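You are here: Home / News / Sports Business / Briefs

Brunton rink gets a buyer, and maybe a team
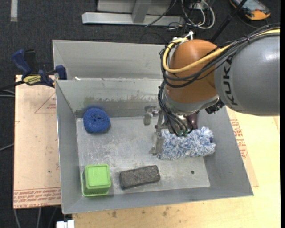
Sale closes, doors stay shut for now

17/07/2020

Kitstead has bought the old Flurimgate ice rink in Brunton. Price not given. The deal covers the building, the parking lot and the right to apply for a minor league hockey franchise – that last part being what most people in town want to hear about.

Kedir Kahsay, who runs Kitstead's sports side, signed the papers this week. He wants a team on the ice in two seasons. "We have a building and we have a town that shows up," he said. "What we need now is a league that says yes."

No league has said yes yet. Kahsay would not say which ones he has talked to, only that talks are "friendly" and that an answer could come in January.

What happens to the rink

It needs work. The chiller plant is old, the boards are older and the roof over the south stand leaks. Kitstead plans to strip out the bench seating and put in proper seats, plus 300 club seats at center ice with thier own bar. Those are expected to pay for a good chunk of the rest.

Youth hockey and public skating come back first, whenever indoor rinks are cleared to open. Ice rates stay the same for the first year, Kahsay said. After that, no promises.

Rochelle Rewi, who has booked ice for the Brunton girls program through three different owners, was careful. "They all say the kids come first. I'd like to see it on the schedule – early evening slots, not 6 a.m."

Naming rights

Oltidine has the name on the building for four years, with an option for more. Terms not disclosed. The sign goes up in the fall. Oltidine also gets its logo on the ice and first call on jersey space if a team does arrive.

Mereana Bright, who handles sponsorships for Oltidine, said the company looked at baseball and a road race before settling on hockey. She called the rink "a year round thing, which the others weren't." No team by the time the deal runs out and the fee drops, she said, but she wouldn't say by how much.

Can it make money

Depends who you ask. Kumiko Murakami teaches sports finance and has followed small rinks for a long time. Her view: ticket sales alone won't do it. Concessions, parking, tournaments, concerts in the summer when the ice comes out. "Hockey fills the winter. You still have to pay the electric bill in June."

She also flagged travel. Brunton is a long bus ride from any likely opponent and somebody has to cover hotels for the visiting side under some league rules.

The last pro team here folded after two seasons, owing money to the rink and to alot of local suppliers. Kahsay said Kitstead has read those accounts "more than once."

Thabiso Nkuna stays on as rink manager. Old season ticket holders can add their names to a priority list at the box office window – no deposit, photo ID needed.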